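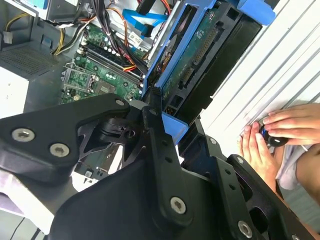

Figure 2. A small round black knob held in two hands against a white ribbed panel, near an open desktop computer case.

3.2 How guests and neighbors are quoted in wedding reports

The 73 reports in our collection all deal with the same event, the wedding of the singer Cai in the coastal town of Bisari. Every report was found through the Findum news archive with the singer's name and the name of the town as search words. Reports which only repeated a headline and a link were removed before the coding started. Reports that appeared again on the same site with small changes were kept as one item, and we took the longest version.

The first thing we looked at was who is allowed to speak. In most of the reports, the couple themselves say very little. The bride is usually given one short sentence, which was spoken outside the town hall, and this sentence travels from one site to another almost without change. Small differences do appear. In the daily paper of Pesadham, for example, she "told the crowd" that she was happy, while other sites write that she "whispered" the same words. The reader cannot know which verb is nearer to the event, and the reports do not discuss it.

Guests form the second group of speakers. They are seldom named. The common forms are "a friend of the couple," "a guest" and "a source close to the family." Wei, in her earlier study of engagement news, calls these forms soft names, and we keep her term. Soft names were used most freely in passages about the dress, the cost of the dinner and the mood between the two families. For the time and place of the ceremony, writers preferred the town office or gave no source at all.

The third group consists of people who live near the place of the wedding. Their part is larger than we expected when the coding plan was written in April. Shopkeepers and neighbors are often quoted with full name and age, and they talk about closed streets, parking and the noise of the night. It seems to us that their words do a different kind of work. They show that the reporter was present in the town, or that somebody was, even when the rest of the text is taken from other sites.

Two coders, Wanting Hao and Boyang Shao, read all reports separately. They disagreed on 12 of them. In nearly all of these cases the difficulty was a sentence such as "it is said that the groom cried," where one coder marked a hidden source and the other marked no source. After a discussion with Fengying Zeng we decided to mark such sentences as hidden source, and the earlier coding was corrected by this rule.

A further difficulty concerns credit to other outlets. Tanui counts a link as a credit. We do not follow him in this point. Many links in our material stand on the singer's name and lead to a page with her older news, so they tell the reader nothing about where the quotation was found. For us a credit must be given in words, for example by "as the Pesadham paper writes." Under this stricter reading, the bride's sentence is often left without any credit, although its wording is the same in report after report. The place of such credits within the text is treated in the next section, together with the headlines.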